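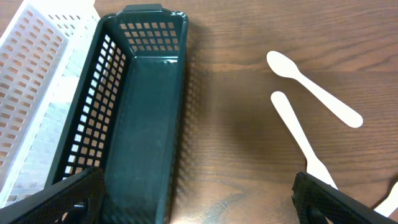 Subject: Arms freeze mid-pick when visitors are in the room
Status: Closed
Priority: High (open day!)
Product: Stusano control software, two-arm table setup
Site: Flumcombe demo room
Assigned to: Tatsuya Koyama, Ueda support

Original message

Hi all, me again from Flumcombe. We have an open day coming up in November and the cutlery demo has picked a really bad time to get moody.

The setup is the same one you helped us with in the spring: two arms on the rail, two trays side by side in the middle of the table, white plastic spoons and forks scattered around, and the arms pick them up and put them in the dark tray. The light tray stays next to it so people can ask for a change of plan ("put the next one in the other tray!") and I switch targets on the tablet. Kids love that part. Grown men in suits also love that part.

What happens: everything runs fine while I'm on my own. I ran it all morning with a coffee in my hand and never touched the stop button. Then the first trial group came in, a class from Grallville that had agreed to be our practice audience, and within a couple of minutes both arms froze in the middle of a move. No bang, no alarm, they just hold where they are. The status line on the tablet goes yellow and says "Hold: supervisor lost." After 3 seconds it goes green again and they carry on as if nothing happened. Then it does it again. And again. One of the kids asked if it was thinking.

It doesn't drop anything, I should say that. If a gripper has a spoon when the hold kicks in, it keeps the spoon. It's just painful to stand next to while you're explaining how smooth it all is.

Things I tried before writing:
Restarted Stusano. No change.
Restarted the controller box, the whole thing, power off at the wall. No change.
Swapped the left and right arm cables at the controller, in case it was a bad connector. Both arms still froze together, so I swapped them back.
Ran it at half speed. Still freezes, only slower in between.
Cleared the table and put everything back, thinking the vision had gotten confused by overlapping spoons. No change, but the table got a nice wipe.

Log bundle attached. Please help, I have people coming.

Reply from Tatsuya Koyama

Hi, thanks for the bundle, and for the list of what you tried. It saved me a round of questions.

The arms are not at fault. Motor temperatures and currents look normal right through the holds, and both grippers report a steady grip. The hold comes from the supervisor check. Your tablet sends a small "still here" message to the controller all the time the demo is running, and if the controller goes 600 ms without one, it holds both arms until the messages are steady again. That part is doing its job.

So my question is about the tablet. Is it on the cable dock or on Wi-Fi? And if it's Wi-Fi, which network?

Please don't change the timeout yet. I know there is a box for it in the settings.

My reply

Busted, I was already looking at the box.

The tablet is on Wi-Fi. It used to sit in the dock, but then we started walking it around so visitors could press the buttons themselves and the dock went in a drawer. As for which network, I had to go look, and it's on the guest one. I think it hopped over there when the office changed the staff password. I never noticed, it just kept working.

Which I guess means that when a class walks in and every phone in the building joins the guest network, my poor tablet is in line behind all of them? That would fit so well it makes me want to lie down.

Reply from Tatsuya Koyama

It would fit. Let's check before you lie down.

Could you do three short runs with the same pick list?
First, tablet on the guest network, as now, room empty.
Second, same network, with as many phones as you can borrow, all playing video.
Third, tablet in the dock with the network cable in, phones still playing.

Before you start, open the diagnostics page and turn on "supervisor gap." It writes the longest gap in each minute to the log.

My reply, same afternoon

OK, that was a fun hour. I went down the hall with a cardboard box and begged. I came back with 12 phones and a promise to give them all back by four. I lined them up on the windowsill and set them all playing the same aquarium video.

Run one, empty room: perfect. The gap graph is a flat little lawn.

Run two, aquarium festival: first freeze almost right away, then more of them. The longest gap I saw was a bit over 1000 ms. I had the right arm reaching into the dark tray for one of those and it just hung there over the forks and spoons until the status went green. 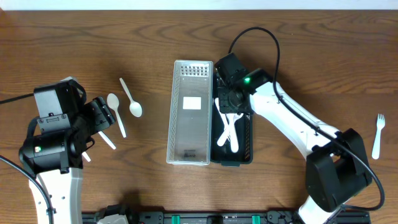
Demo table during the test runs, both trays in the middle, right gripper over the dark one.

Run three, tablet in the dock (I found the dock! it was under the extension cords): not one freeze. I let it go on longer than you asked because I didn't believe it. Then I unplugged the cable while it was running to see what would happen, and yes, it held right away, and yes, it came back by itself when I plugged it in again.

One extra thing while I was standing there watching. With the tablet docked I can't see the left side of the table very well, and the left arm seems to come in on the spoons from quite low. Has it always done that? It isn't touching the wood that I can tell. I've just never watched it from that side before.

New bundle attached, with the gap log.

Reply from Tatsuya Koyama

Very clear logs, thank you, and thanks to the phones.

The gaps in run two match every hold to the tick. There are no holds without a gap and no long gaps without a hold, so I'm happy calling this the network and nothing else.

On the timeout: you could raise it to 1000 ms and you would see fewer holds, but your longest gap is already over that, so you would still get some. And I would not want it longer with visitors at the table. If the tablet is out of touch, I want the arms to stop soon. Please leave it at 600.

What I suggest for the open day:
Keep the tablet in the dock for the main demo.
If you want visitors to press buttons, use a second tablet in view mode with "requests" turned on. It can ask for a tray change but it is not the supervisor, so when its connection is slow the request arrives late and nothing freezes.
Take both tablets off the guest network. Tell them to forget it, so they can't hop back.

About the left arm: the low approach is how the profile is written for flat cutlery. It needs to get the fingers down either side of the handle. Your height log shows the same clearance as in the spring, so nothing has drifted. If the look of it bothers you, you can raise the approach height a little in the pick profile, but do it on a quiet day and watch it closely for the first few.

My reply

I'm leaving the left arm alone. It's fine, I just got nosy.

Dock is taped to the end of the side table now so it can't wander off. Second tablet is set up for requests. It took me three goes to find the setting because I was looking under Users and it's under Displays (can I put in a vote for moving that?). Both tablets have forgotten the guest network, and IT gave the request one its own login on the staff side.

Did a full rehearsal with the aquarium phones again. Their owners are starting to ask questions. Zero holds on the main demo. The request tablet lagged once, I pressed "light tray" and it took a moment before the right arm changed its mind, and everything else kept moving.

One question for the day itself: if somebody leans over the table and I hit pause, does the request tablet queue up whatever people press in the meantime? Because they will press. They will press everything.

Reply from Tatsuya Koyama

It keeps only the last request and throws away the earlier ones. When you resume, you'll get one tray change at most. If you'd rather start clean, press and hold Resume and it drops that one too.

Your vote on Displays is noted, I've passed it along. You aren't the first.

My reply, after the open day

Sorry for the slow update, I slept for a very long time.

It went great! We had groups through from ten in the morning until they turned the lights off on us, including the Grallville class again, who came back to see if the robot had finished thinking. The teacher told me they'd had a bet going. The main demo didn't hold once on its own. I paused it a few times myself when small hands got close to the rail, and the press-and-hold trick worked every time.

Most popular request by a mile was changing trays right when the gripper was coming down. I got asked over and over why it doesn't use both trays at once, so maybe that's next year's ticket.

The only thing that went wrong was mine: I'd put the spare spoons in the box with the phone chargers and couldn't find them, so by the last group we were working with whatever was on the table.

Gap log from the whole day is attached if you want it for your collection. You can close this one. Thank you so much, Tatsuya, really.

Closing note from Tatsuya Koyama

Cause: supervisor tablet on a busy guest Wi-Fi network.
Fix: supervisor tablet wired through the dock, visitor requests moved to a second tablet on the staff network. Timeout left at 600 ms. No hardware changes.
Left arm approach height checked against the spring log, no change needed.
Feature request filed separately for the location of the requests setting.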